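Tuvden users board > Data and training > Rotary tray sorting, how many sim demos?

mastlow_dan
Posted Wednesday, 9:14 pm
Hi all! I'm teleoperating demos in sim for the tray-to-crate task (six cups, two colors, goal is a checkerboard in the blue crate). I've got almost 100 so far and my policy still grabs air half the time. I do all the gray ones first and then go for the orange, same order every run.
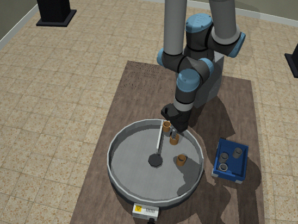
I was planning to just keep going until it behaves – is that dumb? The Hivent starter set has 1,959 episodes and I really don't want to spend all of May on this.

gritbin
Posted Wednesday, 9:40 pm
Don't add more yet. If every run goes gray then orange, your policy is learning your habit. Mix the order up. I got further with 90 messy episodes than with my first big tidy batch. Also keep some runs where a cup tips over, those are gold.

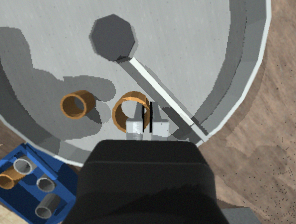 Wrist view, one orange cup on its side

My Beneš script throws out any episode with a tipped cup by default, so check your filter settings if you use it too.

oh_rosalind
Posted Wednesday, 10:02 pm
Gotta disagree with gritbin on the order thing. I kept a fixed order and it trained fine, and mixing it made mine dither between two cups forever. Tipped cups yes, totally agree, but I'd fix one thing at a time.

gritbin
Dither is a short history problem, try 16 frames. Fixed order falls apart the second a cup lands in the wrong slot.

mastlow_dan
Posted Wednesday, 10:31 pm
OK so I checked, and my filter was tossing the tipped ones too, argh. Another question while you're both here – where do you cut the episode? I've been letting it run on until the arm is back over the tray with all six in the crate.

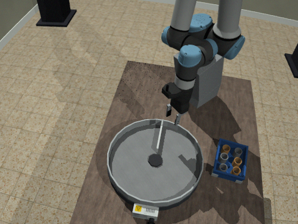
Feels like a lot of frames of nothing much, but I'm scared to trim it in case the policy never learns to quit.

oh_rosalind
Keep a second or so of it and trim the rest.

gritbin
I keep all of it.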